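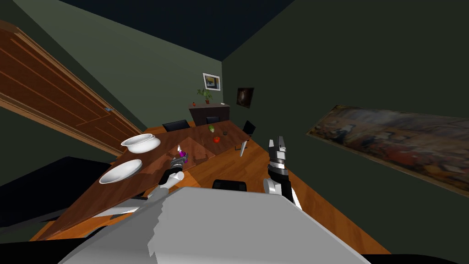
A long dining table with a wood-grain top, against green walls.

Merndale Furniture Advice
Frequently asked questions: stain cover, polishes and other things you'll be sold with a table

Most of these come in by email. The answers are written by Vaughan Tawhiri, with corrections from Sumeya Tamiru, who spent 12 years handling claims for a furniture shop and now repairs the furniture instead. Last checked in March.

Should I take the stain and damage cover the shop offered me?

Probably not, but read it first. Ask for the full terms before you pay, and go straight to the exclusions. The ones we get sent usually leave out heat marks, "gradual" damage, pets, anything done by a child with a pen, and anything you didn't report in time. Take those away and ask what you expect to happen to a dining table. If the sales assistant can't show you the terms until after you've bought, there's your answer.

The salesman said the price was only good today. Is that true?

I've never seen a shop refuse to sell somebody cover the next morning. Go home and have your tea.

Isn't it covered by my home insurance anyway?

It might be. Look for "accidental damage" under contents, and check the excess. A £30 repair isn't worth a claim if the excess is several times that, and a claim can follow you at renewal. Ring and ask how they treat furniture before you need to know.

What does the "protective treatment" do?

We have asked. Ronau sell one in a spray can and describe it as an "invisible shield". I wrote to them twice asking what it shields against and for how long, and got the brochure back both times. If your table has a sound factory finish, liquid will already sit on top of it for a while. Wipe it up. A second layer of something unnamed may do no harm, but I wouldn't pay extra for it, and it can be a nuisance if the table ever needs refinishing. (Sumeya: silicone is the usual trouble. New varnish won't sit properly over it.)

My table came with a bottle of Pliltby Reviver. Should I use it?

Not on the whole top straight away. Try a patch underneath, leave it overnight and see whether it has gone sticky or darker. The label says it "feeds the wood". Wood isn't hungry. An oiled table does need oiling now and again, and a lacquered one doesn't, so find out which you have before you put anything on it.

How do I tell oil from lacquer?

Put a drop of water on a hidden bit. If it soaks in and leaves a darker spot after a few minutes, the surface is likely to be oiled or bare. If it stays put as a bead, it is likely lacquer, though a freshly oiled or waxed top can do the same. The receipt is more reliable if it says. "Natural finish" on a receipt means nothing.

Is it solid wood?

Look at the grain on the top and then at the end. On a solid board it carries on through. Look underneath as well. "Wood effect", "wood finish" and "real wood feel" are all ways of telling you it isn't. Veneer is fine by the way, and some of it is very good. Just don't pay solid prices for it.

Does mayonnaise get rid of white rings?

Sometimes, on some finishes. So does leaving the ring alone for a week. We've had 46 emails swearing by mayonnaise and not one from a person who left half the ring untreated to compare.

Are placemats enough for hot dishes?

Depends on the mat. Thin woven ones let plenty of heat through, whatever the packet says. Put a proper trivet under anything from the oven.

The shop says the crack is my fault because of central heating. Is it?

It could be. Wood does move in dry air. But it is also the first thing every shop says. Take dated photographs, measure the crack, and ask them to put their reasons in writing. One reader was told "heating" by Woldemariam Interiors in a house where the boiler had been off since she moved in. She got the leaf replaced after 3 letters.

Do you get paid to recommend anything?

No. You may have noticed we hardly recommend anything.

Can you look at a photo of my table and tell me what it's worth?

No. Nor can the websites that say they will.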